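Chapter 6. The button box

Before you start: have the cell drawing open, the Ukgate one if you're on the training cell, your own plant's if you aren't. Chapter 5 left the robot powered down with the brakes checked. Leave it that way for now.

We go to the operator's box next and not to the arm. Students always want the arm. But most of the service calls logged on the Tiscombe cell while these notes were being put together came down to a button, a lamp, or the lead running to one of them. Dull stuff. Gets you called out at 3 a.m. all the same.

What this chapter covers:

- looking the box over, lid on
- the lead and where it joins
- lid off, contact blocks, terminals
- the emergency stop, and what resetting it does and doesn't do
- putting it back and signing it off

**6.1 Lid on**

Tools: the right screwdriver for the lid screws (try it in the head before you lean on it), a meter, a flashlight, a dry cloth, masking tape and a pen. Put something soft or clean down on the bench. Lid screws roll.

Don't open anything yet. Go along the row with your eyes and then with a finger. Each button should go in straight and come back by itself. One that sticks halfway usually has grit under the rim or a bezel nut that's been overtightened. Try to turn the bezel by hand. If it turns, write it down, because a loose one will twist its contact block around behind the lid and you'll be chasing that fault later from the wrong end.

Next, color. Do not work from color. Two reds on one box is common and they won't be doing the same job. The drawing tells you what each one does, the color only tells you which hole it's in. Name them by position, counting from the end the lead comes out of. Position one, position two, and so on. Put that in the log too, "the red one" is no use to the next shift.

On the box used for this chapter, position one is red and lit, and the emergency stop is at the far end of the row.
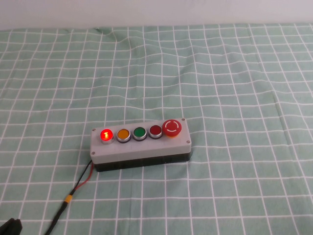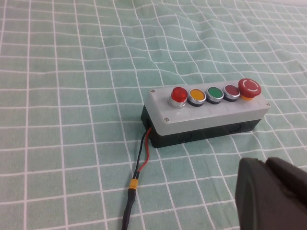

A reader who used the first printing wrote in to say that section 6.1 had the order wrong: she would sooner have students test the emergency stop before they touch any other button, and fail the box on the spot if it doesn't latch. Fair point. We argued it over and she's half right. If the cell is live, or could be made live by somebody else, the stop comes first and so does your lock on the isolator. If the box is on the bench and isolated, order matters less, and we've kept ours. Chidiac teach it her way on their short course. Either one is fine so long as you do it the same way every time.

**6.2 The lead**

Slow down here. More faults live in the lead then in the box.

Start at the box and work away from it. Where the wires leave the housing, look for a nick, a flattened spot, insulation gone shiny from rubbing. Single leads outside a sheath get no protection, and they need some slack, so check they aren't carrying the weight of the cable. Then the place where the separate leads meet the heavier cable. Hold both sides of it and flex it gently with the meter on continuity. Watch the reading. A jump counts as a fail even if it settles.

Keep flexing. We ask for 50 bends, small ones, and yes it's boring. On the Posonia trainer an open circuit showed up on bend 20 after passing every quick check it had been given all August.

Then the rest of the run, hand over hand to the far end. Tape a flag on anything doubtful and carry on, don't stop to fix. Fixing comes in 6.4.

**6.3 Lid off**

Isolate. Lock. Prove it dead with the meter, and prove the meter on a known source both before and after.

Back the corner screws off a turn each, going across the diagonal, then take them out. Lift the lid straight up an inch and stop. Everything in the row is mounted on the lid, so the wiring comes up with it, and a fast hand will pull a terminal. Look in from the side with the flashlight first. If a wire is tight, lower the lid and find out why before going any further.

Photograph the inside. Then number the wires, tape and pen, even if they carry printed ferrules. Printed numbers are sometimes wrong. Ours were, wire 121 appeared twice and only one of them was on the drawing.

Now the contact blocks. For each position, in order:

1. Is it clipped fully home on the back of its button?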